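3. 天板のオイル仕上げ(ここからが本番です!)

前の章でやすりがけまで終わった方、おつかれさまでした。粉だらけですよね、わかります。私も最初のときは鼻の中まで真っ白でした。

使うのはWastbergのオイル、200ml缶ひとつ。うちのテーブルくらいならこれで二度塗りしても余ります。布は着古したTシャツがいちばん好きです(毛羽の出るタオルはやめておきましょう、あとで泣きます)。

手順

1. 窓を開けて、床に新聞紙を敷きます。私はケチって一枚だけ敷いて、見事に端からはみ出して垂らしました。多めにどうぞ。

2. 固く絞った布で天板の粉をふき取り、そのまま完全に乾かします。早く塗りたくても、ここはお茶でも飲んで待ってください。

3. 缶は振らずに、割り箸でゆっくり底からかき混ぜます。振ると泡が立って、その泡がそのまま跡になることがあります。

4. まず裏面の目立たないところで試し塗り。思ったより濃くなる木もあるので、私は必ず一晩置いて色を見ます。

5. 布に少しだけ含ませて、木目に沿って端から端まで。途中で止めないのがコツです!丸く円を描きたくなる気持ちはぐっとこらえて。

6. 17分たったら、乾いた布で余分なオイルをふき取ります。細かい数字で笑われるんですが、タイマーをいろいろ試して、私の部屋ではこれに落ち着きました。寒い日は少し長めに待ちます。

7. 一晩置いてから、二度目を同じように塗ります。二度目は一度目の半分の量で足ります。

注意:オイルのついた布は、丸めて捨てないでください。自然発火のおそれがあります。水をたっぷり含ませて、密閉できる袋に入れ、お住まいの地域のルールどおりに処分します。ここだけは冗談抜きでお願いします。

メモ:木目の向きがわかりにくいときは、顔を天板すれすれまで下げて、光を斜めから見てみてください。

明るい色の木目の天板です。 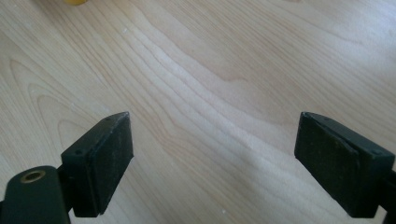
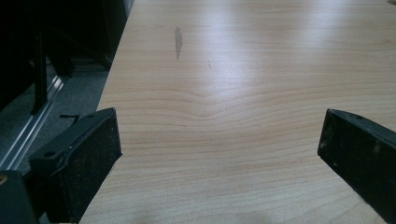 Dzifa Amissahさんからは、二度目を塗る前に618番の紙やすりを探したけれどどこにも売っていない、とお便りをもらいました。ごめんなさい、前の版の私の打ち間違いです!正しくは600番。軽くなでる程度で大丈夫です。Dzifaさんによると、手元にあった400番でやってみたら少し曇ったものの、オイルを塗り重ねたらほとんど気にならなくなったそうです。

仕上がったあとの過ごし方

8. 最初の数日は、濡れたコップをじかに置かないこと。コースターがなければ厚紙でもかまいません。

9. 普段の掃除は乾拭きだけ。台所用の洗剤は油分を持っていってしまうので、使うなら水で薄めて、そのあとすぐに乾拭きを。

10. 表面がかさついてきたら、手順5と6をもう一度。全体をやり直す必要はなくて、気になるあたりから広めにぼかしていけば、境目はそれほど目立ちません。

注意:ウレタン塗装や化粧板の天板には、この方法は使えません。オイルがしみ込まず、表面でいつまでもべたべたします。見分けに迷ったら、裏の隅に水を一滴。しばらくしても玉のままなら、この章は飛ばして4章の「拭くだけのお手入れ」へどうぞ。

メモ:余ったオイルは、缶の縁をきれいにふいてからふたを閉めます。縁にオイルが残ったまま閉めると、次に開けるときマイナスドライバーとの格闘になります(私は一本曲げました)。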